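Ticket 413: Slow drain and smell, tiled kitchen sink
Site: Tuhiwai
Opened: 07/02/2022
Status: open again, see last entry

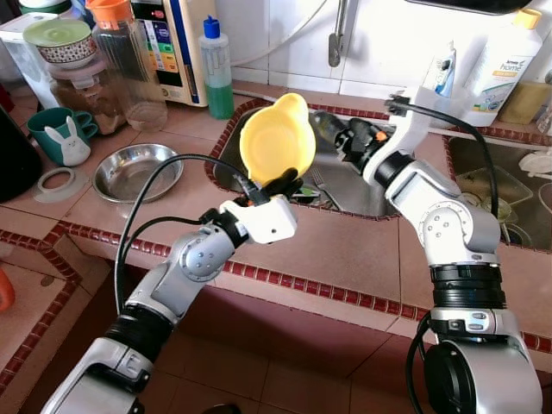

Reported problem

Left basin drains slowly after dishes. Stale smell near the counter, worse in the morning. The request says the trap is bad and asks for a new one. I would like to see some evidence before we order parts. "It smells, so it must be the trap" was also the theory last time, and that trap was fine.

What we know about the setup

Stainless double sink set into pinkish-beige tile, with a row of small dark red tiles along the front edge of the counter. White tile on the wall. Both basins join under the counter and share one trap. The water dispenser stands at the back of the counter and has no plumbing connection, so please stop listing it as a possible cause.

Check 1: strainer

Took out the fork and pulled the strainer. Rice and some tea leaves, less than I expected. Cleaned it and refilled the basin. Two inches of water took 200 seconds to go down. The request claimed "ten minutes at least." It is slow, but it isn't that slow.

Check 2: right basin

Cleared out the containers and ran the same test. 100 seconds. If the shared trap were blocked, I would expect both sides to be equally bad. That points to the short pipe on the left, before the join.

Check 3: Bevik drain gel

Someone had already poured in half a bottle of this, going by the note on the request. The label promises results overnight. Left side still took 200 seconds the next day. I can't say it did anything. Please don't add more, I have to put my hands in there.

Check 4: left tailpiece

Opened it up. Gray grease on the walls, and a wad of label paper of the kind that soaks off jars. Scraped, flushed with hot water, put back with the old washer. Left basin now matches the right. No leak at the joint after two full basins.

Smell

Still there, fainter. I don't believe it was ever only the drain. The grout behind the red trim has a soft spot near the left corner and it smells stale up close. Isano quoted for a full counter reseal, which seems like a lot of work for one soft corner. Asked them what they tested. No answer yet.

Reply from requester

"Clukport told us the trap should be replaced every year no matter what. Can you just do it?"

Response

No. I can't find that in any paperwork we have from Clukport, and they sell traps. Send me the page and I'll read it.

Last entry

Smell reported again after a weekend with the windows shut. Drain time unchanged, so the pipe is holding up. Reopened for the grout only. Next step is to rake out the soft section, let it dry, and regrout with the counter cleared. Keep mugs and jars off the left side until that is finished.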